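To lodge a question for the Floditz candidates' debate, use the printed form or the plain-text template. Both go to the same queue. The procedure below covers the template.

## Before you start

Confirm that you are enrolled in the Floditz electorate. Each elector may lodge up to four questions. A fifth is discarded on receipt, regardless of topic.

## Write the question

1. Put the policy area on the first line (roads, rates, housing, health).
2. State the question in one sentence, ending in a question mark.
3. Add background on a new line. The limit is 500 characters, including spaces.
4. Name a candidate only if the question concerns that candidate's published position or voting record. Otherwise address it to all candidates.

Do not quote recordings or private messages. The moderator, Dirk Wegener, will read out published statements only, and the source must be cited in the background line.
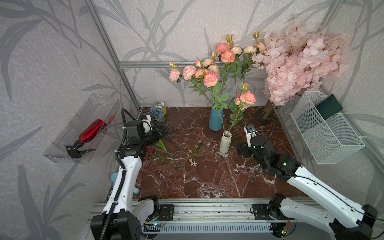
*Two robot arms at a marble-patterned table, with an artificial rose.*

## Lodge it

Save the file as plain text with your surname and postcode as the file name. Upload it through the Preron portal under **Debates > Floditz > Questions**. Submissions close at 5 pm on the last working day of January.

The portal returns a six-digit receipt number. If none appears, check the file format first. Word-processor files are rejected without an error message.

## Amend or withdraw

Open the receipt page, select **Replace** and upload the new version. A replacement keeps its original place in the queue. To withdraw, select **Remove** and confirm. Withdrawn questions still count towards the limit of four.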